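Putting the puffy stuff away – quick notes

Posted 19 August 2020 by Ayodele Amadi

Had a few asks about winter things so typing this up fast before the school run. Do it on the bed. Floor is too dusty, table too small. Sheet on, pillows off, everything else on a chair.

Empty the pockets first. Tissues, gum, one glove. Then zips all the way up, snaps closed, velcro stuck to itself or it chews the lining.

Puffers – dump it down in a heap, doesn't matter, then find the shoulders and shake from there. Sleeves in across the front. Hood down flat. Roll from the hem and lean on it as you go so the air gets out.
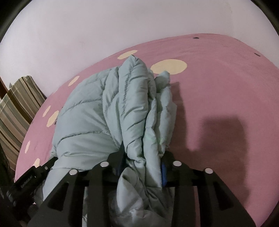

Don't iron. Don't fold it hard on the same lines every year either, the filling gives up along the crease. Loose roll, cotton bag, top shelf. I gave up on vacuum bags, mine came out in April like pancakes and took 2 days to plump back up.

If its been washed: low heat, clean tennis balls in the dryer, then leave it spread out overnight. Feel the seams, thats where damp hides. Any damp at all and it does not go in the bag.

Anything else padded, same deal. Pinch a bit of the filling between your fingers and work along – lumps break up easier by hand than by shaking. Pull the corners out, smooth from the middle.
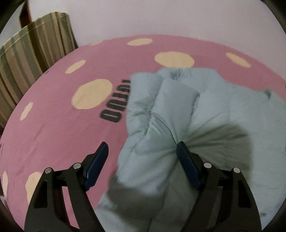
Bags: old pillowcases are fine. I also have a Storkwood underbed box, 16 inches wide, takes two jackets if you're mean about it. Cedar block in the corner, sand it when the smell goes.

Label the end you'll see, not the lid. Masking tape and a marker.

Willy Aerts wrote in to ask about down that smells – air it outside in the shade for an afternoon, then see. Boots next time, probaly.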